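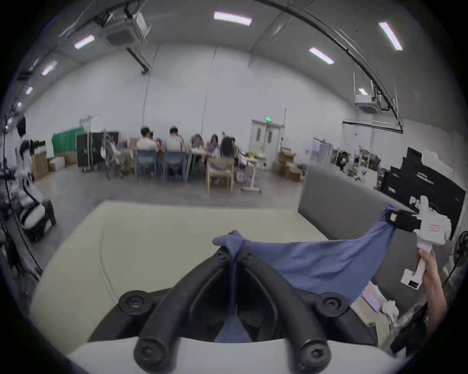
Stretching the blue cloth between the two grippers.

I promised my sister I would write up the gripper business before I forgot the details, and since she is one of maybe four people who read this blog, she gets her wish (hello, Danica!). Get yourself a coffee, I'm going to take the long way around.

For those just joining, I've spent since March on the Kultari folding project. We fold clothes by hand, only our hands are holding grippers, and the grippers record how far the jaws are open and where they are in space. Later on a robot is supposed to learn from all of it. You fold, you shake it out, you fold again. It is oddly soothing work and I've become very particular about sleeves.

The trouble started with a number that Vlasta didn't like. She goes through the recordings at the end of the day, and she noticed that on one gripper the jaws never quite reached "closed" anymore. You'd see the fabric pinched tight in the video and the log would claim there was a gap you could push a pencil through. At first it was tiny. A week later it wasn't, and when she went back through everything she came up with 437 recordings where the jaw reading was off by more than we allow. That was most of my folding for the week — all those sleeves!

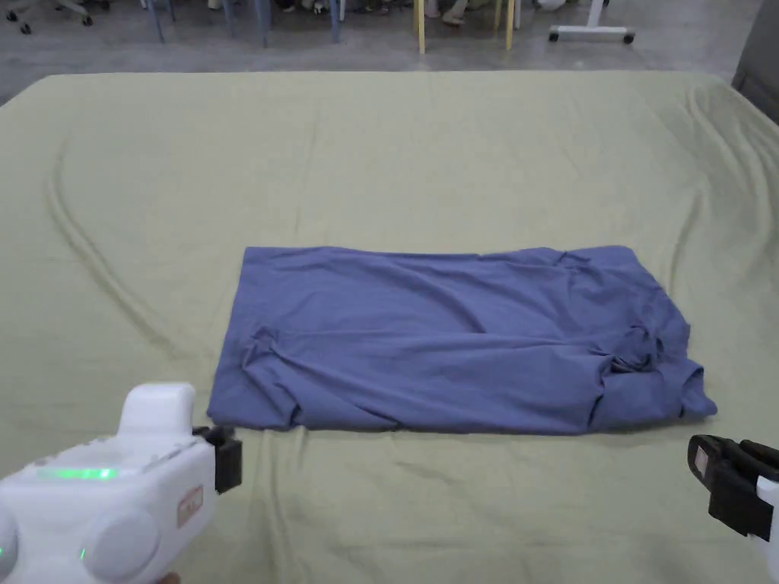
Blue top folded on the green sheet, with the thicker end over on the right.

My first thought was that I'd been squeezing too gently, and I went around for a whole day gripping the trigger like I was hanging off a cliff. My thumb still hasn't forgiven me. It made no difference at all. Then Miloslav wondered about the software, because there had been an update, and we lost another afternoon putting the old version back on. Same gap. The light on the gripper was no help either, as all it tells you is that the thing is powered and talking to the computer. It will shine away at you perfectly green while the numbers underneath are nonsense.
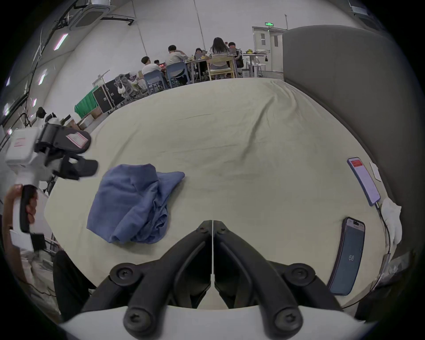
What finally cracked it was Gebhard, who is very patient and doesn't say much before lunch. He closed the jaws all the way, wrote down the reading, opened and closed them 18 times, and wrote it down again. It had moved. He did the same after a long rest and it stayed put. So it was slipping with use, a hair at a time, and that meant something mechanical. He took the cover off and found that the little set screw holding the sensor magnet to its shaft had backed out. You could turn the magnet with a fingernail.

I felt a bit sick, to be truthful. A jaw that falls off, you notice. This one went on pinching cloth as nicely as ever. 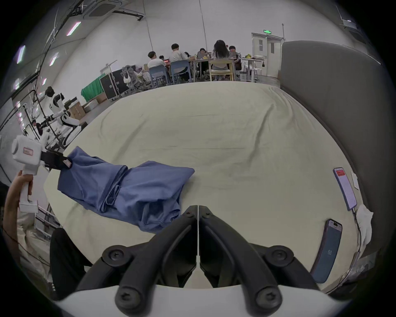
WHAT WE DO NOW

Every gripper gets a zero check before the first fold and another one after lunch. Jaws shut, read the number, jaws wide, read the number, write both on the sheet. If it has moved past the line, the gripper goes in the Frandsen drawer (a drawer we bought from Frandsen, nothing fancy) and you take a spare. The set screws have all been redone with thread lock, and Vlasta has a script that flags any recording where the jaws never reach zero.

As for the 437, she thinks roughly half can be rescued by correcting the drift. The rest I'm folding again. I did 13 this morning before my tea got cold, and my left sleeves are looking very respectable.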